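Robots at work: what do they do, and what happens to the people?

Have you ever opened a kitchen cupboard and found a jar of salt? Of course you have. But somebody had to get that jar ready. Fill it, put the lid on, check it, put it in a box with all the others, send it to the shop. That is a LOT of little jobs and for a long time every single one was done by hands. People hands.

Now some of them are done by robots. Not all. We'll get to that.

First - what is a robot, really?

Forget the ones in films for a minute. Most working robots don't have a face. They don't walk about and they don't chat. A working robot is a machine that can move by itself and follow instructions, and usually it can sense something too, like how far away a thing is or how hard it is being squeezed. Some are just one arm bolted to the floor. Some are flat and trundle along with boxes on top.

When machines do a job that people used to do, that is called automation. Say it like this: aw-toe-MAY-shun. Long word, simple idea.

A packing place called Pukard

Pukard is in Fandcombe, down by the old railway yard. It packs dry foods into jars and tubs. Salt, sugar, rice, lentils, that sort of thing. On a busy day 4000 jars go out of the door. In August it gets even busier because people are making jam and everybody wants sugar at once.

Before the robots came, a packer would stand at a bench and do the same moves again and again. Pick up jar. Look at jar. Turn jar. Put jar down. Next one. A good packer could get through 300 in a morning, and by lunch their wrists hurt. Some people had sore backs as well from the leaning. And it is boring! Try picking up and putting down the same cup for ten minutes. Go on, try it. Then imagine doing it till teatime.

So Pukard got a robot system called Tufa. Tufa picks things up and puts them down. It has a gripper, which is the robot word for a hand, except it only has two fingers and no thumb.

Why is picking up a jar so hard?

You can do it without thinking. You have been able to since you were tiny. But a robot has to be taught every bit of it, and there's loads to go wrong.

Squeeze too hard and glass can break. Squeeze too softly and it slides out. Glass is smooth and slippery. It's see-through too, and that is a real nuisance for a robot that uses a camera, as light goes through it and bounces off it in funny ways. Then there is the weight. A full jar and an empty jar look nearly the same shape but they do not feel the same to lift.

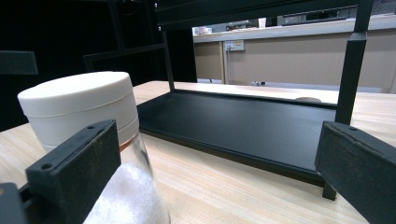
And lids! Lids are tricky because they are often wider than the jar, so the fingers have to know which part they are holding. If a lid is a bit wonky a person spots it in a blink. A robot has to be told what wonky means.

People teach the robot by showing it. They do the job over and over while the computer keeps a record, and the computer looks for patterns. For one kind of jar the team at Pukard did it 1000 times. Same jar, but moved a little, or turned a little, or with the lights different. Then they started on the next kind of jar. So even teaching a robot not to need people takes... lots of people.

What changed for the workers?

This is the bit grown-ups argue about, so let's be fair to everybody.

Some things got better. Fewer sore wrists. The robots took over the night shift on Sunday, which hardly any of the packers liked, so more of them get to be at home with their familes. And several packers learned new jobs. One job is robot minder. A minder looks after 2 robots at a time, and when one gets stuck the minder works out why and sets it going again. You need patience for it and you need to notice things. The people who had packed jars by hand were very good at this, they already knew what a bad jar looks like!

Some things got harder. Pukard does not need as many packers as before. Nobody was sent home the first year, but when a packer left to do something else, that place was not always filled. That means fewer packing jobs for people in Fandcombe who might want one. Learning a new job can be scary as well, specially if you have done the old one for a long time and were proud of how fast you were. And the packing room is quieter now. The packers used to talk and sing along to the radio. Minders stand further apart. Some of them miss the chatting.

A different way of doing it

Grumari is another packing company, over the river. They wanted robots too, but they asked the workers first. Which jobs do you hate? Which ones do you like? Nearly everybody said they hated stacking heavy boxes, so that's what the robots do there. The workers kept the job of making up gift baskets. They like it and it's different each time, and robots are pretty hopeless at tying ribbon.

Is that better than Pukard's way? Maybe. It cost more and it took longer. Talk about it with someone and see if you agree.

What people are still best at

Dealing with surprises. A spill on the floor, a jar that's the wrong colour, a box delivered upside down. A robot often just stops. A person says "oh, that's not right" and sorts it.

Also being kind to a customer who is cross. Also having ideas. It was a packer at Pukard who said the robots should be slowed down a little when the lids are new, and fewer jars got dropped after that. The robot would never of thought of it.

Things to try at home

Be a gripper! Hold two rulers, one in each hand, and try to pick up a plastic cup using only the rulers. Now put some rice in the cup. Now try it with one eye shut. Plastic please, not glass.

Or write instructions for picking up a spoon, and get a friend to follow them EXACTLY. If you forget to say "close your fingers" they mustn't close them. You will be amazed how many steps you need.

Or ask a grown-up you know whether machines have changed their job. What did they do before? Do they like it more now or less?

Words to know

Automation - machines doing work that people used to do.
Gripper - the part of a robot that holds things.
Sensor - a part that lets a machine feel, see or measure.
Shift - the hours somebody is at work. Day shift, night shift and so on.
Minder - a person who keeps an eye on the robots and helps when they get stuck.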